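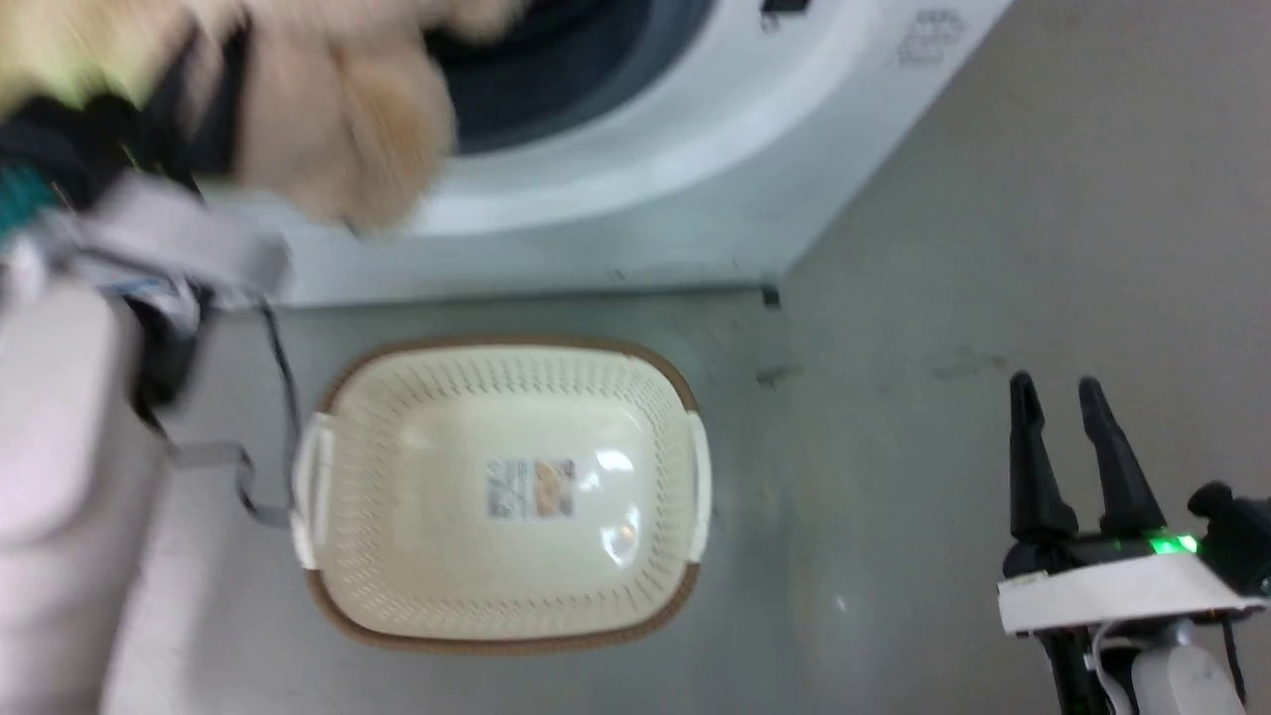

Figure 3. Front-loading washer with a rectangular plastic basket on the floor in front of it.

4.2 Moving laundry between basket and drum

The second part of the study looked at the short stretch of work that happens at the door of the machine. Most household diaries skip it. People write down "did a load" and give a start time, and the loading and unloading disappear into that one entry. We asked the 43 households in the Sildale sample to record this part separately, on the back of the diary sheet, for every load they washed in February. This gave us 1,358 entries, of which nearly all could be coded.

Entries were coded by two of the authors (Prothero and Watkins) for three items: where the basket stood, how many trips the hands made between basket and drum, and whether anything was set down anywhere other than the basket. Disagreements were settled by a third reader. A trip was counted each time the hands went from one to the other with something in them, whatever the size of the armful. Single dropped socks were not counted as trips, although several households noted them with some feeling.

The floor directly in front of the washer was by far the most common place for the basket, as in Figure 3. With a front-loading machine the opening is low, and a basket on the floor keeps the lift short. The cost is that the person has to bend or kneel for the whole job. Households with a counter close to the machine sometimes put the basket up there, but they reported more items falling on the way across. Two households used a stool. One older participant sat on it and kept the basket between her feet, and she was the only person in the sample who described unloading as restful.

Bulky items changed the pattern. Towels, bath mats and fleece throws were usually carried one at a time, and they were often loaded first so that the smaller things could be pushed in around them. Dark clothes tended to be gathered up in one bunch. In the interviews, Haf Gwilliam asked participants why they did not sort the bunch before lifting it. The usual answer was that it had been sorted upstairs, or that it would be sorted on the line.

The position of the door matters more than we had expected.
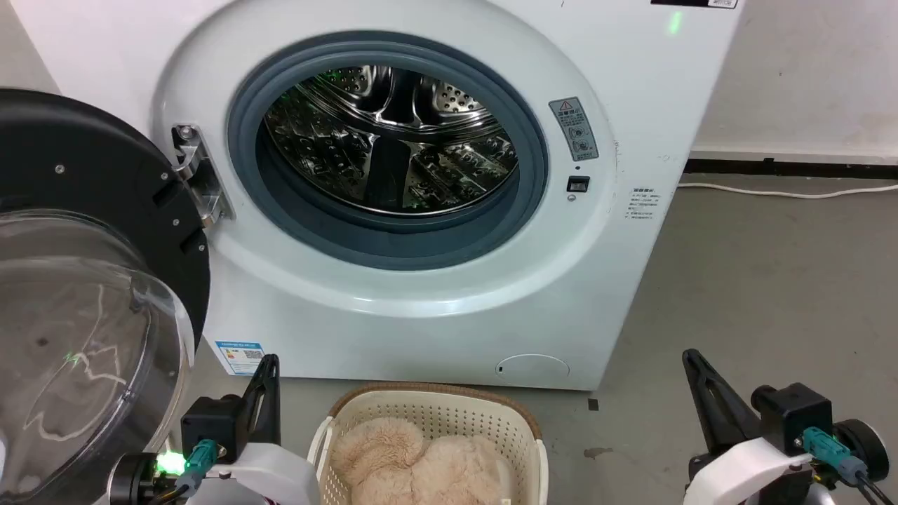 A door that swings fully back leaves the whole front of the opening clear, and the basket can be pushed right up to the cabinet. Where a wall or cupboard stopped the door partway, the basket had to stand off to one side, and the number of trips went up. Four households had rearranged the room for this reason alone. Another had taken a cupboard door off its hinges and stored it in the garage.

We also asked about checking the drum after unloading. Answers here were less even. Some participants turned the drum by hand and looked inside after every load, while others felt around the rubber gasket and left it at that. Small items were most often found later, in the next wash, and the raised ridges inside the drum were mentioned several times as a place where a thin sock can lie flat without being noticed. Participants who checked by hand reported fewer such finds, but the difference was small and we do not put much weight on it.

Basket type was recorded but not controlled. Rigid plastic baskets were preferred for the trip to the machine because they keep their shape when set down, and soft bags were preferred on stairs. The 9 households that owned both kinds used the bag to bring laundry down and the basket to take it away. Section 4.3 follows the basket from the washer to the line.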